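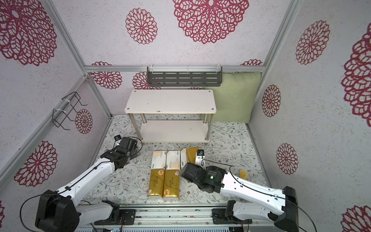 4 min read

Projects > Clullham Reading Rooms > Progress reports > November

November
By Piret Kļaviņa, project lead

This is our second report to the Gudik Fund, and I'm so happy to be writing it, because at the time of the last one we had bare walls and a long list of worries. Now we have a sample corner. It has pattern on the walls and a shelf standing in the middle of it, and people keep stopping at the door to look!

A quick reminder of what the grant pays for. Clullham is refitting its small reading rooms, and the money covers wall finishes, floor coverings, wall storage and low furniture. The corner lets us try all of it together at small size before we order for the real rooms at Truridham.

The walls

We went with the big crimson medallions on pale lilac-white. I know some of you had doubts when you saw the swatches (so did I, a little), but at this size they are wonderful. The flowers come in very different sizes, from small rounds up to one huge medallion at the top of the back wall, and the mix keeps it from feeling like a hotel corridor. Dzintra Ozoliņš drew up the hanging plan and wants me to record that she argued for the largest size from the start. She did, and she was right.

One thing we want to change at Truridham is where the medallions fall in relation to the furniture. Two of the lower ones on the back wall end up partly behind it. We would like to move those up a bit so that people get the whole flower. Dzintra is redrawing the plan now and it adds nothing to the cost.

The floor

The white mat with the gray-green vines and tiny brown flowers was Aušra Pētersons' pick, and it does a lovely quiet job under all that red. We did talk about a plain mat. After a morning with both of them laid side by side we all came back to the vines – the small leaves make the floor feel finished without competing with the walls. My one open question is cleaning. White is white, and Truridham gets muddy boots from October on. Aušra is asking the supplier for a test piece that we can leave by the front entrance for a few weeks.

Rails and racks

The aluminum rails are staying. They give us something solid to hang things from, and we don't have to put a single hole through the new wall finish. On the back rail we have the dark gray slotted rack, and on the left wall the black wire one. Both are on with small white cable ties for now, and I have to say I've grown fond of how easy that makes it to shift them. For the real rooms we have asked Głowacki to quote for proper brackets. The quote came in at 3,410 for the full set, which is inside the line we agreed on. Please let me know if you need the paperwork before the next payment.

I prefer the slotted rack. Vija Jankauskaitė prefers the wire one, which she finds lighter to look at. We may well order some of each.

Furniture

The white two-tier shelf with the silver legs is the piece I'm most excited about. It is simple, it suits the walls, and two levels is plenty for picture books and a basket of puzzles. We'd like 15 of them across the rooms. The light sage-green cushion is a late addition, and for now it leans in the back corner. Against the crimson it looks terrific, and Vija has started pricing the same green for floor seating.

What we have left to do

Finish the new hanging plan and send it to you for sign-off. Run the mat test. Choose between brackets and ties. Order a first batch of cushions, for which we have set aside 200 from the furnishings line. Austra Rimkutė is keeping the budget sheet and will send the updated version separately, with the delivery costs broken out as you asked last time.

We are 4 weeks behind the original schedule, all of it from the first wallcovering order, and I don't expect to win that time back before the new year. The Truridham opening date has room for it. If anyone from the fund would like to come and see the corner, mornings before 11 are best, and Austra can set it up.

Comments

Austra Rimkutė: Budget sheet went out this afternoon. The delivery costs are on the second tab.

M. in Truridham: Love the red. Will there be seats low enough for the toddler group?

Piret Kļaviņa: Yes! That's what the floor cushions are for.

Dzintra Ozoliņš: Revised plan has both lower flowers moved up. I also shifted one on the left wall while I was at it, please check.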